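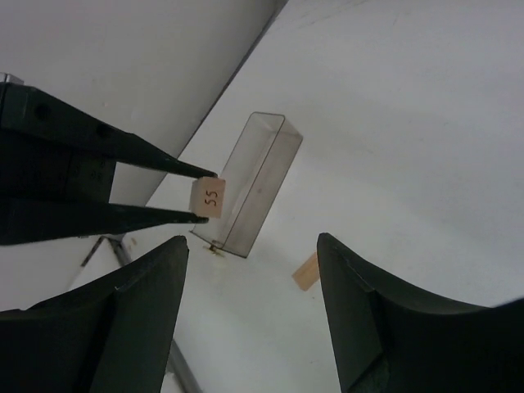
Two-arm cell, handover slips + right finger reads short on close

Support > Platia cells > Grippers > Open tickets

Tickets Parts Manuals Search Sign in

Opened July 28, 2024 by Stanisława Gajewski, Văduva site
Picked up by Lộc Phùng, Gurkov service desk
Machine: Platia two-arm table cell, Pistulent grippers both arms, wrist cams both arms
Status: open, waiting on part

Stanisława Gajewski
Problem started after finger swap on arm B. Arm A picks a wooden block fine, carries it over by the clear bin, holds it. Arm B comes in for the handover and closes with the block off center. Sometimes it takes it, sometimes the block turns in the fingers and goes down. Also getting fault 41 (finger position mismatch) on B at startup but it clears on ack.

Tried so far:
- power cycle, both arms
- re-homed B twice, same thing
- wiped the pads
- force on B up from 40 to 100. Worse. Kicks the block out sideways. Put it back to 40.

We need this cell back for the sorting job so please dont just send me the manual link again.

Lộc Phùng
Got it. Leave force at 40, 100 is way too much for wood blocks that size anyway. Questions
- which fingers went on B, the long taper or the short ones
- did you redo the tool offset after the swap
- is the wrist cam bracket on B the same one as before, was it off at any point

And please stop acking the 41, let it sit and read me the second line of it.

Stanisława Gajewski
Same type as came off, from the spare kit. Bag label matches. Offset - no, the swap sheet doesn't say to. Bracket had to come off to reach the rear finger screw, went back on same holes.

Second line says right finger short, no number after it.

Lộc Phùng
OK so two things probably, not one. Offset is stale, and the right finger may not be seated. They look seated when they arent, there's a shoulder inside the carrier and it catches on it.

Do this on B only. A is picking ok, dont touch it.
1. Jog B clear of the table, A parked.
2. Servo off. Back off both screws on the right finger, don't remove.
3. Push the finger up into the carrier till it clicks. Hold it there while you tighten, front screw first.
4. Servo on, home the gripper only, not the arm.
5. Put blocks on the table, numbers facing whatever way, jog B over them with fingers open. Look at the wrist view. Tips should come up even from the bottom of the view, one each side.
6. Run tool offset from the Setup page. Let it cool 15 minutes first if you have been running, drift is real on these.
7. Handover test at slow speed.

Stanisława Gajewski
Did 1 to 4. It did click, and I would have sworn it was in allready. 41 is gone at startup, three starts in a row. Waiting the 15 min before offset.

Step 5 - wrist view with blocks on the table:

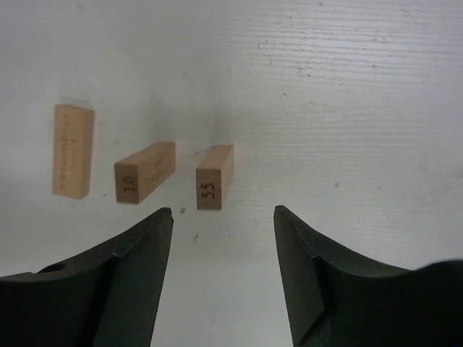 Wrist cam, fingers open. Blocks marked 10 and 55 ahead of the tips.

Stanisława Gajewski
There's a little dark speck by the left tip, on the table. Does that matter for the offset? Can wipe it.

Lộc Phùng
Wipe it. Offset routine looks for dark marks on white and I've seen it lock onto crumbs. Scuffs in the surface are fine, too faint for it.

Dont judge tip height off the picture, the cam sits at an angle. Use the number on the Setup page after the routine runs.

Stanisława Gajewski
Wiped, offset run, saved. Slow handover good, block goes across straight. Normal speed mostly good. Still get a small twist when the bin is lying tilted near the handover spot, B has to come in at a different angle to miss it. With the bin moved away no twist.

Lộc Phùng
Then move the bin for now and keep the handover point where it is. The twist I think is pad wear on B left, you said it was an old pad on a new finger?

Stanisława Gajewski
Yes moved the old pads over. Kit had none.

Lộc Phùng
Right. Sending a pad set to Văduva, both sides, change them as a pair. Rerun offset after, even if it looks ok. I'm adding the offset step to the swap sheet too, it should of been on there.

Until pads arrive
- B force stays 40
- slow speed on handover only, rest of the cycle normal
- bin clear of the handover spot
- if 41 comes back, stop and write here, no ack

Stanisława Gajewski
Fine. Bracket screws on B checked again while I was in there, one was a quarter turn loose. Snugged it after the offset run, do I need to do it again?

Lộc Phùng
Yes. Sorry. Run it again.

Stanisława Gajewski
Running now. Leave open till the pads are in.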